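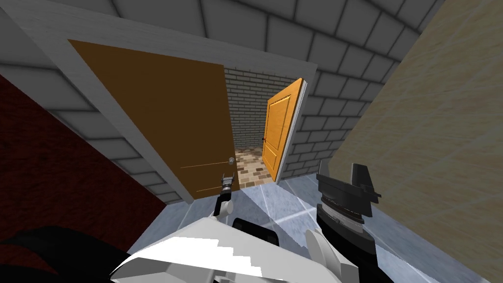 Brown flush door, knob side, partly open to the hallway.

How to stop an internal door sticking, swinging or rattling

Applies to: hinged internal doors in timber frames, single leaf, domestic use. Fire doors are excluded. A fire door must not be planed, packed or drilled except as its maker's instructions allow.
Last checked: 21st November

Most faults in a hung door come from the hinges, the frame or a change in the moisture content of the timber. The three produce similar symptoms and need different repairs. Planing the edge of a door that is only hanging low will leave an oversized gap once the hinge screws are tightened, so find the cause before removing any material.

Tools
Screwdriver to fit the hinge screws (check the bit seats fully)
Pencil and a strip of thin card
Long spirit level
Sharp block plane
Sharp chisel
Hardwood dowel or matchsticks, PVA wood glue
Medium abrasive paper and block
Two wedges

Step 1. Read the gaps
Close the door gently until it meets resistance. Run the card along the top, down the latch side and down the hinge side. An even gap of 2 mm on all three sides is the target. Mark in pencil, on the frame and not on the door, each place where the card will not pass.

Compare the marks with the following:

Tight at the top of the latch side, wide at the top of the hinge side: top hinge loose or pulled out.
Tight along the whole latch side, hinge gap even: door swollen, or too much paint on the edge.
Tight along the hinge side, springs back when released: hinge-bound.
Gaps even, door will not stay where it is left: hinge side of the frame out of plumb.
Gaps even, door rattles when latched: keep set too far from the stop.

Step 2. Tighten the hinges
Open the door halfway and push a wedge under the latch edge until the weight is just taken. Try every screw in every leaf, on the frame as well as on the door. A screw that turns without biting has stripped its hole. Remove it, fill the hole with glued dowel, cut flush, leave overnight and drill a new pilot hole. Matchsticks and glue are adequate for a light hollow door. They are not adequate for a solid one.

Do not fit a thicker screw as a first resort. The head will stand proud of the countersink and hold the leaves apart, and the door will then be hinge-bound as well.

Repeat Step 1. In many cases no further work is needed.

Step 3. Correct a hinge-bound door
Look at the hinge leaves with the door open. If they sit below the surface of the timber, the door edge is meeting the frame before the hinge has closed. Cut packing from thin card to the shape of the leaf. Slacken the screws, slide the packing behind, retighten and test. Add one thickness at a time. If the leaves stand above the surface, the recess is too shallow and should be deepened with the chisel, flat side down, in light cuts.

Packing the full width of one hinge moves that corner of the door towards the latch side. Use this to correct a small droop: pack the bottom hinge and the top of the latch edge will rise slightly.

Step 4. Ease the edge
Only when Steps 2 and 3 are complete. Timber doors swell in damp months, and a door eased in November may show a wide gap by summer. If the sticking is slight, try candle wax on the marked area first and check again in dry weather.

For a larger amount, transfer the pencil marks to the door, take it off its hinges and rest it on its long edge. Plane with the grain, from the corners inwards where the plane would cross end grain. On a hollow door the solid edge strip is narrow and must not be planed through. Seal the bare timber the same day with primer or varnish, including the top and bottom edges. Unsealed edges are the usual reason for the fault coming back.
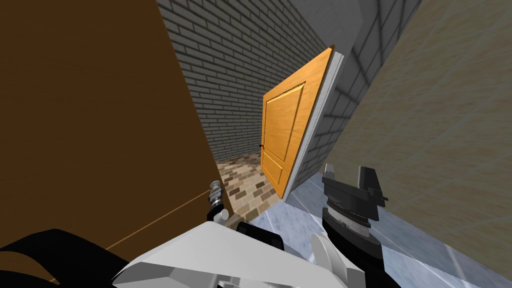 Panelled door with a deep upper panel and a smaller lower one.

Note on panelled doors. A framed and panelled door moves mainly across the width of its stiles, and the panels should be free to move in their grooves. Do not glue or pin a loose panel to cure a rattle. If a joint between rail and stile has opened, cramp it closed before measuring any gap, as the door will be out of square until this is done.

Step 5. Stop a door swinging by itself
Hold the level against the hinge side of the frame, on the face and then on the edge. If the frame leans, the hinge pins lean with it and the door will move to its lowest point. The proper repair is to reset the frame. The practical one is to add friction: remove the pin from one hinge, lay it on a hard surface, strike it once near the middle to give it a very slight bend and drive it back. This works only on loose-pin hinges. On fixed-pin hinges, pack one edge of the top leaf to shift the line of the pin.

Step 6. Stop a rattle
With the door latched, push and pull it. Movement against the stop means that the keep is too far back. Remove the keep, fill the old holes as in Step 2, and refit it nearer the stop by the amount of movement measured. Trim the recess with the chisel. If the latch no longer enters the keep after hinge work, rub pencil on the bolt, close the door and see where the mark falls before moving anything.

Finishing
Oil the hinge pins sparingly and wipe off the surplus. Open and close the door 12 times, then recheck all screws. Check them again after a week.

When to stop
If several doors on the same floor begin to stick within a short period, or the head of the frame is visibly out of level and was not before, the cause may be movement in the building. Have it inspected before easing any door. In older houses, such as the Benarstead terrace of 1803 used for the original version of these notes, an out-of-level head may be long settled and can be left.

Notes by Darius Nistor. Related sheets: Fitting a mortice latch; Hanging a new door in an old frame; Replacing a threshold strip.
Sheet 707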